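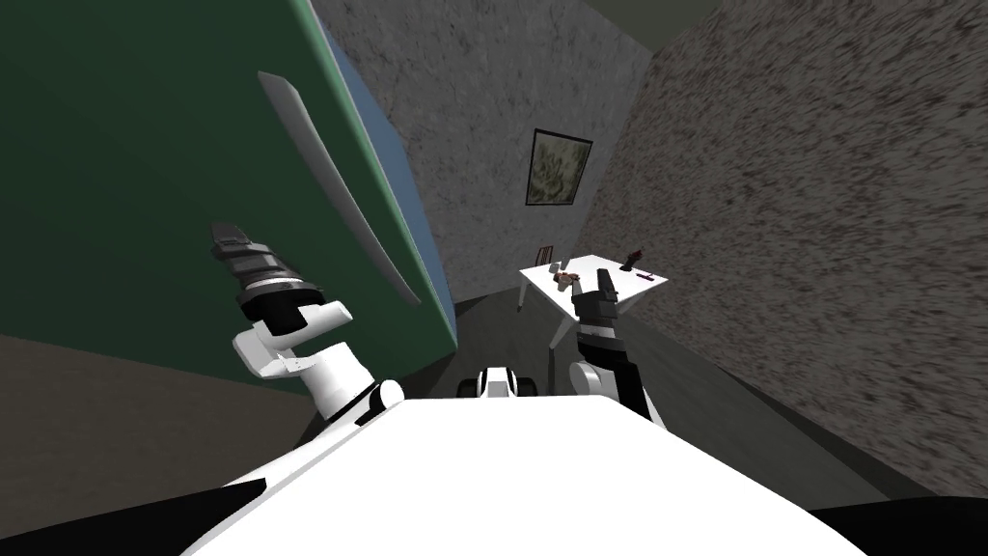
Yamila Bravo reckons the tunnel will never get built, and that I've been posting about it since before I had grey hair. Fair! But as of this morning the route is public, and I've read the whole thing on the train, so here goes. A thread on the Insaurralde rail tunnel.

The short version: a twin-bore rail tunnel under the Insaurralde ridge, joining the port at Mudivow to the inland line at Zerkis. Freight by night, passengers by day. The published route is dated 03/02/2025 and it's the middle one of the options, the one I'd hoped for.

Why I'm so keen: at the moment every container leaving Mudivow for the interior goes over the pass by lorry. If you've driven that road in December you'll know what I mean. Hairpins, fog, a queue behind a gritter, and then a closure sign at the top.

The transport ministry puts it at 4,000 lorries a week on the pass in the busy season. Even if the tunnel takes only half of them, the villages on the north side get their high street back.

Length is 7 km for the main bore. The old southern option was much longer and went through wet limestone, and I never understood who liked it apart from the people who'd drawn it.

The eastern portal is just behind the old quarry at Zerkis, so the spoil trains can use the quarry siding that's still there (rusty, but there). I walked along it last spring and the sleepers are in better shape than you'd think.

Now the bit that bothers me. 76 homes are inside the purchase line, nearly all of them on the Mudivow side where the approach cutting goes. The letters went out on Friday, before the announcement, which is at least the right order.

Gervasio Tapia asked me whether they could have moved the cutting west. I've looked and looked at the map - west of there you're into the reservoir catchment, and then you need a viaduct as well. So probably no, but I'd like to see the working published.

Fishing boats: the harbour end gets a new freight yard on reclaimed land, and the small-boat moorings shift round to the north mole. The skippers were told they'd keep the same number of berths. It isn't written in the route document though, and I'd want it in writing if I kept a boat there.

Who's building it? No contract yet. Davix did the ground survey and drilled all the test holes, and people are already assuming they'll bid. The tender opens after the environmental hearing, and that one is open to the public. Go if you can!

Money is the vague part. There's a state share, a port share and a line that says "other sources", with almost 2 pages on tolls for freight operators and nothing on passenger fares. I've written in to ask.

Someone's asked about bikes on the passenger trains. Yes! It's in the annex, under rolling stock, one sentence. I cheered out loud and a man across the aisle moved his coffee.

Next post when the hearing date is out. If you live near the cutting and have had a letter, my messages are open, and I'd love to know what it says about timing.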